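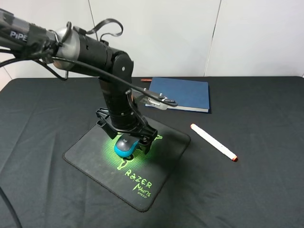
Rostam Ansari asks why the mouse task should be reported separately at all, if the policy, the controller and the training budget are the same as for the other objects. The full text of the message is quoted below, with my answers after it.

From: Osvaldo Seixas
To: cutier-manip list
Date: Sep 4, 2019
Subject: Re: [cutier-manip] grasp timing results, low-profile objects

On the list, Rostam Ansari wrote:

> I have read the draft section on closing-time prediction. Two things
> bother me.
>
> First, the mouse gets its own table and the book and the marker are
> pooled. If the method is general, one table should do. If it is not
> general, the abstract should not say "tabletop objects" without a
> qualifier.
>
> Second, I don't see how you separate the effect of the timing head
> from the effect of the extra demonstrations. The baseline in the
> draft was trained before the last batch was collected. Any policy
> improves with more data. I would want to see the baseline retrained
> on the same set before I believed the difference.
>
> Minor: what is the gripper frame in the plots? The text says the
> fingertip midpoint, the axis label says wrist.
>
> Rostam

On the first point. The mouse is reported separately on account of its failure mode, which the other objects do not share. A mouse on a mouse pad is a low, rounded object on a surface that can itself move. If the fingers close while they are still too high, they ride up the shell and the object squirts out forward. If they close too low, the tips catch the pad and drag it along with the mouse. The second case was logged as a success by the original scoring script, which looked only at object displacement after lift. Fereshteh Hosseinzadeh found this while going through the replays, and the script now checks finger height at closure as well. Pooling the mouse with the book and the marker would hide both errors.

I agree about the abstract. It will say "low-profile tabletop objects", and the limits will be stated in the same paragraph.

On the second point, you are right that the draft comparison is not clean. The baseline was retrained over the last few days on the full set of 2441 demonstrations, with the same augmentation, the same seeds and the same number of updates. The gap gets smaller but does not close. For the book the two policies are now indistinguishable within the spread over seeds, and I intend to say so plainly. For the marker there is a small advantage that I would not defend very hard. For the mouse the advantage remains in every seed, and it is the only one of the three claims I want to keep in its present wording.

For those who have not seen the draft, the method in short. The baseline predicts an end-effector motion and a gripper command at each control step, both from the same features. The gripper command is binary in effect, and the labels are very unbalanced: nearly all steps in a demonstration are "stay open" or "stay closed", and the change between them occupies a single step. Averaged over demonstrators who close early and demonstrators who close late, the network learns a soft transition, and thresholding it gives a closing time with a large variance. We replace the binary output with a prediction of time remaining until closure, clipped at 10 control steps. The arm slows as the predicted time falls, and the fingers close when it crosses zero. Nothing else in the policy is changed.

Serena Valentini suggested an obvious ablation, which is to keep the binary output and add only the slowing near the object. It was run on the mouse. Slowing alone recovers part of the benefit, chiefly in the cases where the fingers would have closed too high. It does nothing for the pad-dragging cases. We read this as evidence that the late closures come from the label averaging, but the number of such cases is small and I would welcome a better test. One possibility is to relabel the demonstrations with a consistent closing rule and train the plain baseline on that. If the gap disappears, the explanation holds. Pouran Hashemi has the relabeling code from the Dorel experiments and thinks it can be adapted without much trouble.

On the frame: the axis label is wrong. All heights are for the fingertip midpoint, measured from the table plane. The thickness of the pad is not subtracted. I know this makes the mouse plots look offset against the other two, and the caption will mention it. The wrist label was left over from the Yazdani plotting scripts, which used the flange pose directly. Anyone who still plots from those scripts should check which transform is applied. There are 2 versions in the repository and they do not agree in the sign of the tool offset.

Some further items that came up during the reruns:

The dark cloth causes more trouble than expected in depth. Returns from the folds are noisy, and the plane fit tilts slightly when large wrinkles fall inside the fitting region. We now fit the plane once at the start of a session and hold it fixed. This was done for both policies, so it does not favor either.

The mouse is placed by hand with a random heading. Headings where its long axis lines up with the closing direction of the fingers are hard for both policies, as the opening leaves little clearance. These were kept in the evaluation. A version of the table broken down by heading will go in the appendix.

Cable drag on the wrist is visible in the force estimates as a slow bias that depends on the arm pose. The policy does not use force, so it has no bearing on the reported numbers, but nobody should use the logged forces as ground truth for contact onset without removing it first.

The logs and the retrained checkpoints are on the Iltix share, in the directory with the draft. The old baseline checkpoint is still there for comparison and has been renamed so that it is not picked up by default. If you rerun the evaluation, use the new scoring script. Results from the old one cannot be mixed with these, even for the book.

Rostam, if you have time to look at the per-seed curves before the revised section goes out, I would be glad of it. My main doubt is whether the clip value should be reported as tuned. It was chosen early, on the marker only, and never revisited, but it was chosen by looking at results.

Osvaldo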